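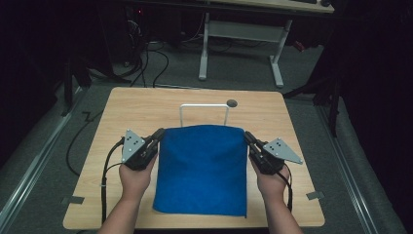 Figure 10.1 A folded blue cloth on a light-wood table, with a hand-held gripper at either side.

Chapter 10
Writing and Placing the Death Notice

Learning Objectives

After studying this chapter, the student should be able to:
Distinguish a paid death notice from a news obituary.
Conduct a family interview and record the facts needed for a notice.
Apply the conventions for listing survivors and those who died earlier.
Prepare a proof and obtain written approval from the authorizing person.

Opening Case

Stamatia Spanos was in her first month at the Panagiotou Funeral Home when she was asked to prepare a notice for a retired machinist from Harkilthorpe. The widow supplied the dates and the names of the children. A son called later the same afternoon and asked that his former stepsister be added. The widow had not mentioned her. The newspaper's deadline was 4 p.m.

Ms. Spanos telephoned the widow, read her the proposed change, and waited for an answer before sending anything to the paper. The stepsister was included, and the wording was settled between the widow and the son. Her supervisor, Lambros Stergiou, later went over the call with her and raised one matter: the son's request had been written on a loose sheet and should have gone into the arrangement file. We will return to this case in Section 10.3.

10.1 Two Kinds of Published Notice

The public uses the word "obituary" for nearly anything printed about a person who has died. Staff must be more exact. A death notice is a paid item. The family, or the funeral home acting for the family, controls its content and is charged for it, usually by the line or by the inch. A news obituary is written by the newspaper's own staff, who decide whether to run it, what to include, and how long it will be. The family cannot require changes to a news obituary, although most editors will correct an error of fact.

Confusion between the two leads to complaints. A family that expects a full life story may be upset to receive five lines and a bill. The arranger should explain the difference early in the first meeting and should show a printed sample of each.

10.2 The Basic Facts

Every notice rests on a small body of facts: full legal name, any name by which the person was commonly known, age, place of residence, date and place of death, and the time and place of services. Birthplace, parents' names, schooling, work, military service, and membership in churches or lodges are added as the family wishes. Cause of death is included only at the family's direction.

Names deserve special care. Tamás Erdős, whose family is the subject of Exercise 3, appeared in his first proof without the marks over the letters in his name. Many newspaper systems now accept such marks, but some still drop them without warning. The arranger should ask how the family spells each name, write it in block letters, and compare it with the proof letter by letter — a reading aloud will not catch this kind of mistake.

Maiden names, second marriages, and nicknames should be confirmed in the same way. Where a document and a relative disagree, the arranger should ask the authorizing person which form to print and note the answer in the file.

Key Terms

Authorizing person: the individual with the legal right to direct the arrangements and approve the notice.
Death notice: a paid announcement whose content is controlled by the family.
Proof: a copy of the notice as it will appear in print, supplied for checking.
Survivors: living relatives named in the notice, listed by custom from the closest relation outward.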